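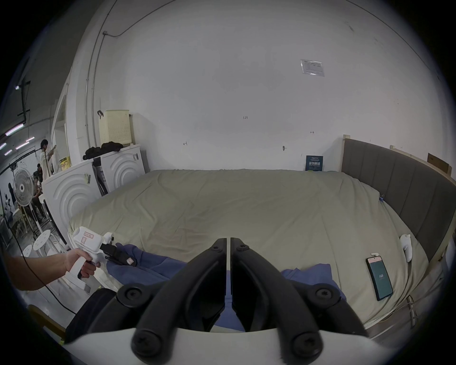
Towns Should Pay for Repair Before They Pay for Collection

October 31, 2021

Wedton spends money every year hauling away clothes that could still be worn. The town contract with Halonen covers curbside textile pickup, and most people I talk to think of it as a success. The bags go out, the truck comes, and the closet has room again.

I think the money is going to the wrong end of the problem. A shirt with a torn cuff does not need a truck. It needs a needle, some thread and a person who knows how to use them. Few people under 30 were taught to sew in school here, and the last tailor on Jordale Street closed in July.

The town of Pundside took a different path. It set aside $2000 for a mending room in the back of the library, open 2 evenings a week. The money paid for used sewing machines, thread and a part-time teacher. You bring in your own clothes and you fix them yourself, with help if you want it. There is a waiting list.

The usual objection is that new clothes are so cheap that mending makes no sense. That is true if you count only the price at the register. It leaves out the pickup contract, the sorting and the landfill fees for whatever can't be sold, and all of those show up in our taxes.

Another objection is that people are busy. They are. Sewing on a button still takes less time than driving to the mall – and it is a skill you keep.

I am not asking Wedton to cancel the pickup. Some things are worn out and have to go somewhere. I am asking the council to put $1000 of next year's budget into a mending room and let it run through the winter. The old reading room at the library has tables, good light and plenty of outlets.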